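Compact Keyboards: Questions We Keep Getting
Flundside Desk Notes
Last revised January 2025

Most of the post we receive about keyboards comes from people who have seen one they like the look of and want somebody to tell them it will also be good for their wrists, their typing speed and their mood. We are doubtful about most of that. The answers below were put together by Lena Kozłowski and Arlindo Lacerda, who between them have owned far too many of the things.

What counts as compact?

Whatever the seller says, unfortunately. There are names for the various layouts, usually given as a percentage of a full-size board, and shops use them loosely. Look at a straight-down photograph and count what is missing. If there is no number pad you have lost one block of keys. If the arrows have gone as well, you will be holding down a second key to move the cursor, and you should think hard about how often you do that in a day.

Will a smaller keyboard make me more comfortable?

It may bring the mouse closer, and that is a fair point in its favour if you use the mouse with your right hand. Beyond that we have seen little to persuade us. A small keyboard on a table that is too high is still on a table that is too high. Sort out the chair first. It costs nothing to lower it and see.

Are mechanical switches faster?

People say so. Érica Bittencourt typed on a cheap office keyboard for 4 years, moved to a mechanical one, and reports that she makes the same mistakes more loudly. The keys feel nicer to many people, ourselves included, and that is a perfectly good reason to buy one. Speed comes from practice.

I've read that linear switches are quiet. Are they?

They lack the deliberate click. They still make a noise when the key hits the bottom and again when it comes back up, and a hollow case on a bare table makes both worse. If you share a room, try the keyboard in that room before you throw away the box. "Silent" switches are softer, and some people find them mushy. We would not believe any recording on a sales page, as it tells you mostly about the microphone.

Do the pastel keycaps stay clean?

No. Cream and pale pink show everything, and they show it first on the keys you use most. Green accent keys in a muted shade are more forgiving. We like the colours all the same, but anyone who eats toast at the desk should know what they are in for.

How should I wash keycaps?

Pull them with a wire puller (the plastic ring sort scratches), soak them in lukewarm water with a drop of washing-up liquid, rinse, and leave them on a towel overnight. Take a photo of the layout beforehand. You will think you know where everything goes and you will be wrong about the bottom row. Skip the dishwasher, and skip the cleaning putty too, which in our experience leaves as much behind as it picks up.

My keycaps have gone shiny. Were they fakes?

Probably not. ABS plastic polishes up under the fingers, sometimes within months. PBT holds its texture longer, though sellers talk as if it lasted for ever and it doesn't. There is nothing dependable you can do to bring the texture back. Toothpaste has been suggested to us by two separate readers. Please don't.

Do I need a desk mat?

Only if the keyboard slides or the table echoes. A flat board or an old place mat does a fair job of protecting the tabletop, and you can lift it off to clean underneath. The large printed mats are mostly decoration, and the stitched edges tend to catch on sleeves.

What about a wrist rest?

We are not convinced. Used between bursts of typing, it gives your palms somewhere to go. Leaned on while typing, it puts pressure just where you don't want it. Mi-kyung Baek asked us whether the wooden ones were better than the gel ones. They are easier to wipe. For pain or numbness, see somebody qualified and ignore web pages, this one included.

Is it worth paying 200 pounds or more?

For most people, no. Above a certain price you are paying for a heavier case, a nicer finish and a longer wait. Those can be pleasant to own. They will not improve your letters. We would spend the difference on a decent lamp.

The listing says the switches last 50 years' worth of typing. True?

We have no means of checking and neither, we suspect, has the seller. Spilt tea finishes off more keyboards than worn switches do. Ask instead whether the switches can be pulled out and replaced without soldering, because one bad switch is then a small job.

Can I use a compact keyboard for spreadsheets?

You can, and you will complain. Neusa Aguiar does the accounts for a small nursery and went back to a full-size board after 2 weeks. A separate number pad is a sensible halfway house, and you can put it on the left if you like.

Do I have to keep the function row?

Some layouts drop it and hide those keys on a second layer. If you never touch F2 or F5 you won't mind. If you aren't sure, keep the row. It takes up a strip of desk no deeper than your thumb.

Should the little feet at the back be up or down?

Down, for most people. Raising the back tends to bend the wrists upwards. Plenty of typists like the feet up out of habit, and if it causes you no trouble we have no quarrel with it.
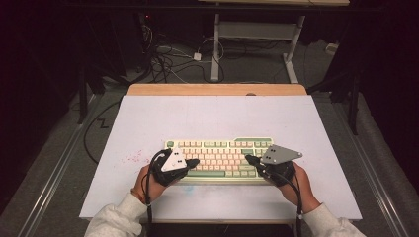

How often should I clean under the keys?

Twice a year is plenty for a keyboard that only sees typing. Turn it over and tap it gently, then go between the rows with a dry, soft paintbrush. Take the caps off only when the brush stops making a difference.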